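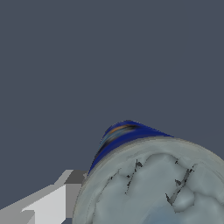

Blue-sided container against a dark background (computer-rendered).

Kivance Repair and Refill Shop
Progress report to the Verhoeven Fund, 21/08/2024
Prepared by Annelies Dekker, project lead

Period covered

This report covers the time since our last one in June. It deals with the refill counter, the repair evenings and the money. The lease is covered in a separate letter.

Refill counter

The counter is open four mornings a week, as planned. We now stock 41 dry goods and cleaning products, all sold by weight. Rice, oats and washing powder sell best. Dried beans sell slowly and we have cut the order by half.

The second scale arrived late and had to be sent back once for a faulty display. It was working by the end of June and the queue has been shorter. Jomar Bautista has rewritten the price labels in larger print after several customers asked for it. He also moved the liquid soaps to the back wall, where the floor has a drain.

Clisora supplies most of the cleaning products. They put up the price of washing-up liquid this summer and we have passed on part of the rise. We asked two other suppliers for quotes. One could not deliver in drums and the other has a minimum order we can't store, so we are staying with Clisora for the time being.

Repair evenings

We held nine repair evenings in the period. Most items brought in were lamps, toasters, vacuum cleaners and clothes. Hanneke Wouters has run the sewing table at all but one of them. The electrical table is harder to staff. Gijs Mulder can only come every other time, and on the evenings without him we take in small appliances and hold them over. Some people were put out by the wait - we now say so on the poster.

We can seat up to 20 people in the back room. On two evenings we had to ask people to wait outside.

Spending

We spent 1869 euros of the equipment budget. This went on the scale, shelving, two sewing machine services and a portable appliance tester. The shelving cost more than we had put down because the first lot did not fit the alcove. We would like to move the money left under printing to cover this, and ask for your agreement. Receipts are with Karlijn Dierckx, who can send copies.

Problems

The back door still does not close properly in wet weather. The landlord has been told twice. We had moths in one delivery of flour, which was thrown away and credited.

Next period

We plan to open on a fifth morning if we can fill the rota. A second person for the electrical table is the main need, and we have put a notice up at the Jestinitz college. Karlijn will send the half-year accounts separately.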